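Wrist camera policy fails on small folded objects after fingertip wear – retrain, or replace the fingers?

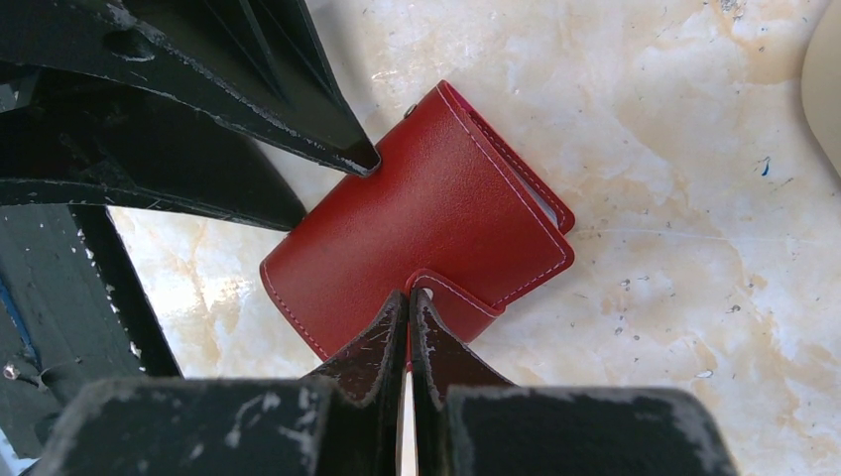 Wrist camera view, red card wallet on marble, fingers at the strap tab.

Posted by prasness_lab

We are trying to reproduce a published result on grasping thin, flexible items with a policy trained by imitation. Input is the wrist camera plus joint positions, no force sensing. Training set is 200 teleoperated demonstrations, of which we kept 157 after dropping the ones with long pauses. Objects are card wallets, key pouches and folded cloth.

With the fingers new, the policy closed on the strap tab in most trials. After one summer of use the black coating has chipped along the edges and the success rate on the wallets has dropped. On the cloth it has not changed. The checkpoint is the same and the camera has not been moved.

My guess is that the worn edges look different enough to shift the policy's estimate of where the tips are. A colleague thinks it is plain loss of friction. Is there a cheap way to tell these apart before I collect more data? A new finger set takes weeks to arrive.

Cinzia Fiore

You can separate the two without new fingers. Replay the recorded joint trajectory from a demonstration that worked, with the wallet placed on the same mark, and leave the policy out of it. If the tab slips out under replay, the contact is the problem. If replay holds and the policy misses, look at the vision side.

Placement has to be tight for this to mean anything. We used a printed template and threw out any trial that was off by more than the width of the tab stitching. Run the same starting poses for both conditions, and log the gripper opening at the end of each close. A miss and a slip give different curves – on a slip the opening passes through a plateau before it drops.

If it does come out as vision, try masking the fingers at training time before you collect anything. We filled the finger region with random texture in half of the batches. On our Baert arm that recovered 7 of the 9 test poses that had been failing, with no new demonstrations. It did cost some accuracy at the moment of contact, so do not mask every batch.

One more thing to check is your background. Veined stone with specks has a lot of fine detail, and if all 157 demonstrations were on the same slab the policy may be using it. Put down plain gray paper for one run and see what happens.

Saturnino Nieto

Agree with the replay test. I would also look at exposure. We had a pale counter at the Belport site, and auto exposure changed whenever a dark finger covered more of the view. Lock it, then compare against your old recordings.

Thin rubber on the tips fixed slipping for us but it changes the closing width, so the old demonstrations no longer match exactly.

vusten_user

Same problem here, I just retrained with more data and it got better. Did not check why.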